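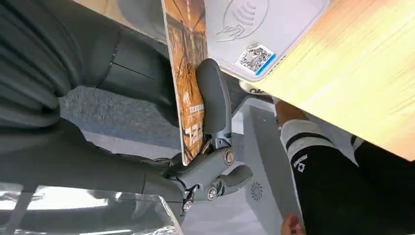
A thin book with an orange cover, held upright in a gripper.

Section 4: Fitting and tuning your Kolatar putter

So you've got the shaft cut and the grip on, and now comes the fun bit! This section covers setting the lie angle, choosing your sole weights and getting the first proper roll out of the Kolatar. Set aside an evening for it. If you skipped Section 3 (grip fitting), go back and do it first, as everything below assumes the grip is on and has been left overnight.

You will need
The Kolatar head and shaft, assembled
The Lusevent weight key (the short one with the blue handle)
Two pairs of sole weights, light and heavy
A strip of masking tape and a felt pen
Three golf balls of the same make
A flat bit of floor or carpet, at least as long as your usual knee-knocker

Setting the lie

1. Put on the shoes you play in. Trainers and golf shoes put your hands at different heights, and you will notice.

2. Take your normal stance and let your arms hang. Don't reach for the putter. Bring it in until your hands meet it.

3. Look at the sole, or ask someone else to. The middle of it should sit flat on the floor, with a sliver of daylight at both heel and toe.

4. If the toe is up, loosen the collar screw a half turn and move the collar one notch towards U (upright is U, flat is F). If you went too far last time, this is where you undo it. For a raised heel, go one notch the other way.

5. Tighten the collar until the key clicks once. Stand up, walk off, come back and check again. People nearly always set up a bit differently the second time, and I love how much you learn from it.

CAUTION: Never turn the collar with the screw tight. The notches are softer metal than the screw and they will strip.

Note: The collar has 9 notches and ships on the middle one. Most players end up within a notch or two of where they began, so if you find yourself right at the end of the range, check your shaft length before going any further (Section 2, step 6).

Choosing the weights

6. Start with the light pair. The head weighs 254 grams bare, and it feels lovely and lively like that, but it does want something in the sole before you take it out on grass.

7. Drop one weight into each port, flat side down, and turn the key clockwise until it stops. Both ports must hold the same weight.

8. Putt the three balls to the same spot, then mark where each one finished with tape. Do this a few times over.

9. Swap to the heavy pair and repeat, using the pen to mark the new tape H.

10. Compare the two clusters. You want the tighter group, even if it's finishing short. Distance comes with practice!

CAUTION: Do not play with an empty port. Grit gets into the thread, and a weight fitted over grit may not come out again.

Note: Toon De Haan, who tests all our heads at MacKinnon, likes heavy weights in August when the greens are quick and goes back to light ones for winter. I'd have said the opposite. Try both and see what suits your stroke.

First roll

11. Draw a line round each ball with the felt pen and aim it at your target.

12. Hit a few gentle putts and watch the line. A clean, steady line means a square strike. If it wobbles, go back to step 3 before you blame your hands.

13. Write your notch and weights on the card inside the headcover. If you ever send the putter back for a new face insert (part 219), we'll return it set exactly as you had it.

Note: The Taltimitz headcover is a snug fit when new. Leave it on for a few days and it eases nicely.

Questions about fitting go to Ching-wen Chow in the workshop, spare weights and keys to Kirsten Zacharias. Have your head number ready, stamped under the heel.

Continue to Section 5: Looking after the face insert.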